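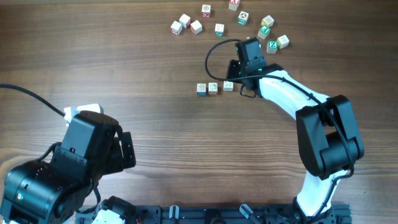

The budget was 3517 dollars, and Kheri Simiyu had written it at the top of the whiteboard in green marker and drawn a box around it, as if it might get away.

"That has to cover everything," she said. "Arms, rail, power, spares, the lot."

"And a table," said Prapai Inthanon.

"We have a table."

They did have a table. It had come with the room, two floors above the bakery in Stirnodthorpe, and it was the best thing they owned. Prapai ran his palm along the grain whenever he was thinking, and he was thinking now, with the Plindmont catalog open on one knee and the Tanasarn price list on the other.

The Plutow workshop wanted to teach sorting and stacking to anyone in town over the age of ten, starting in August, and the two of them had been handed the job of choosing what to buy. Kheri loved it. She had loved it from the first evening, when she stayed up past midnight making a spreadsheet with a tab for screws! She had priced cables by the foot. She had opinions on clamps.

"One good arm," Prapai said, "or two decent ones. We keep coming back to it."

"Two."

"One good arm has a better wrist. It says so on page 114."

"Two arms can hand things to each other. Think about a kid seeing that for the first time." She was up and walking now, the marker going in her hand. "One holds, the other picks. Or each has its own side of the table and they meet in the middle. You can plan a whole summer around two arms, Prapai. With one you've got a very nice crane."

He laughed, and wrote "crane" in the margin of the price list.

The loan pair from Tanasarn would be with them for another 3 days, and Kheri meant to use every hour. She went to the keyboard and brought up the next run. Prapai put the catalogs down.
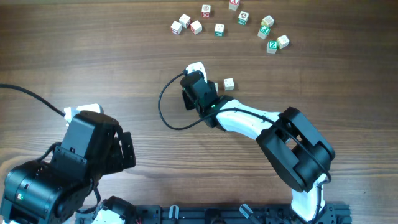 "Look at the cable, though," he said. "The way it swings out at the wrist. I'd want a spare for each arm, and clips. Put me down for clips."

She put him down for clips. She added a line for a second set of gripper fingers, took it out, then added it again with a question mark. The blocks had cost almost nothing, a bag of them from a yard sale, letters on some faces and little pictures on others, and she was prouder of that line than of any other on the sheet.

"What does that leave?"

"190."

"For shipping?"

"For shipping, and anything I forgot."

Prapai made the face he made at the dentist. "You always forget something."

"I forgot the power strip last time. One power strip, and I've put in two to make up for it." She turned the laptop around so he could see. It really was a beautiful sheet – every part had its own row, with the weight, the delivery time and what they would do if it broke on a Saturday class. "Go on, find a hole in it."

He read slowly, the way he read everything, moving his lips at the part numbers. Downstairs the ovens had come on for the night and the whole room started to smell of bread. At row forty he stopped.

"You've got us down for replacement motors in the second year."

"Yes."

"So there's a second year."

"Of course there's a second year! There's a third one, it's on the next tab."

He clicked over to it and read that as well. Then he picked up the green marker, went to the whiteboard and wrote "two arms" under the number, and Kheri got her coat, came back for her notebook, and sat down again to check the price of clips.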